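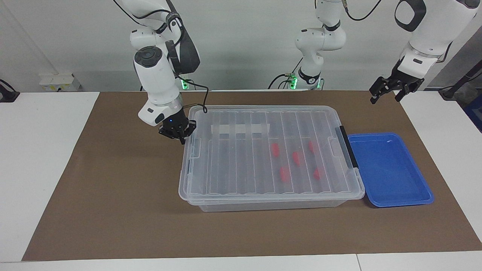 Clear Boxes, Small Pieces
The Pundolari tidying pages, posted 23 Oct 2020

Hello again! I promised a page on see-through boxes back in September and then spent weeks rearranging my own shelves instead of writing it (you know how that goes). The short version is that I've come round to clear plastic for small things. I used to swear by cookie tins. I had a whole wall of cookie tins, all very pretty, and every time I wanted something I had to open most of them, usually with one sleeve in the butter dish because I do my sorting in the kitchen.

So the page is mostly about one kind of setup: a clear storage box, a shallow blue tray beside it, and a big brown mat underneath. Scroll along, and there's a bit on lids and labels at the bottom.

Box and tray, lid on
Look how well you can still see the little red pieces through the lid! The ridges blur them a bit, but the color does the work. If I'm hunting for something red, I don't need to read a label or pop a latch, I just need to glance down. Gray and white bits are another story, and I'd put those in a box with a smoother lid if you have one.

I'm also very fond of the latch on the end. My old boxes had the kind of lid you press down all the way around, and I never once got all the corners in on the first go. I carried one of them to the car that way and found buttons under the passenger seat for months. With a latch you can check it with your thumb before you pick the thing up.

About the mat
I'm a mat convert. A bare white table is lovely to look at and hopeless for small pieces, they skitter. A wide mat that covers most of the tabletop gives everything a place to land, and a plain brown one is dark enough for bright pieces to show up. Mine at home is an offcut I had cut down at Olico, 1000 mm on the long side and 680 mm on the short one, and I left a strip of bare table so there's somewhere for my coffee. (Coffee does not go on the mat. I learned.)

If yours keeps curling at the corners, roll it up the other way overnight. Heavy books work too, though mine tend to stay there for a week once I've put them down.

Box and tray, lid slid over
I love having the tray pushed right up against the box. There's no gap for anything to drop into, and with the lid resting part of the way across, one end of the box is open and you can reach straight in. The blue tray has rounded corners too, and a tray with rounded corners is so much nicer to scoop from than a square one!
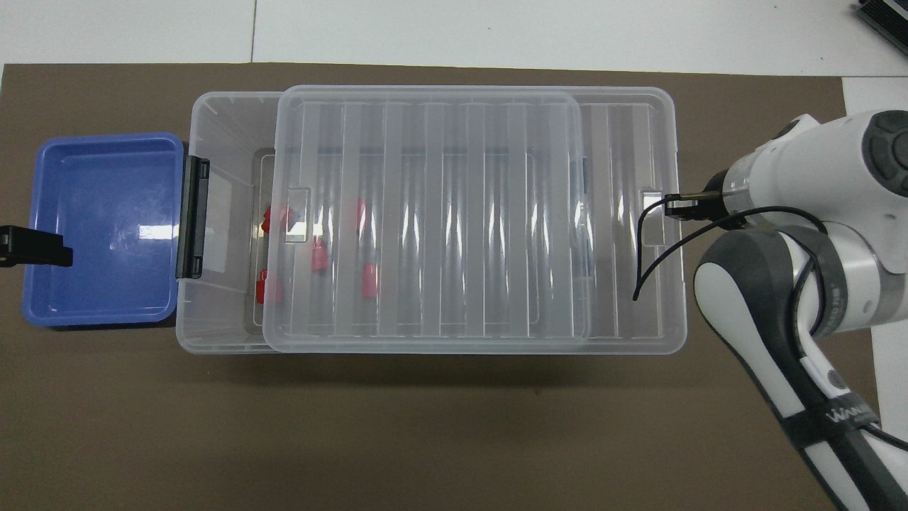
One reader wrote in to say that a lid should come all the way off and go under the box, because a lid left half on gets an elbow in it sooner or later, and then you're picking up pieces until supper. The same reader keeps the tray on the side of the writing hand and won't hear of it going anywhere else.

Fair enough on the elbow! I've done it. I still like the lid on top when the table is small, and under the box I always forget I have it and go looking in the next room. As for the tray, I move mine around depending on the light. By the window I want it on the far side so I'm not working in my own shadow. Try both and see which one annoys you less.

What the tray is for
I got a few questions on this last time. I use mine as a halfway house. When I'm sorting, whatever I'm not sure about goes in the tray, and it isn't allowed to stay there when I'm done. Either it goes in a box or it goes in the giveaway bag. Before I had that rule the tray was just a flatter junk drawer, and at one point it held a candle stub, a key to nothing and 44 loose beads that I'd been meaning to string since the old apartment.

A shallow rim is plenty. A deep tray turns into a box, and then you need a tray for the tray.

Labels, or not
On a clear box I've mostly given up labels for the sides. I put a strip of masking tape on the short end and write on that with a soft pencil, one word, big. Tape comes off clean if you change it every few months, but if it's been sitting in the sun you'll want a drop of cooking oil and an old cloth. My Sudeck shelves are deep enough to take the boxes end-on, so the short end is the only part I see anyway.

Please measure your shelf before you buy boxes! Measure with the lid on and the latch closed, then leave yourself 2 fingers of space above so you can get a hand in. I bought a whole set once that fit beautifully without their lids.

Washing the lids
Ridged lids collect dust in the grooves. I do mine in the sink with dish soap and a soft paintbrush, running it along the ridges, and then stand them up on the drying rack. Please don't use the scratchy side of the sponge. I have one box that looks permanently foggy from the time I did, and it's been demoted to holding Christmas hooks, where it doesn't matter so much.

Next page
Drawers! I've been trying out the Okabe dividers in the desk in the hall and I have opinions, mostly about the short ones. If you've got a drawer that won't behave, send it in and I'll put it up with the others. Daylight if you can manage it, and leave the mess in.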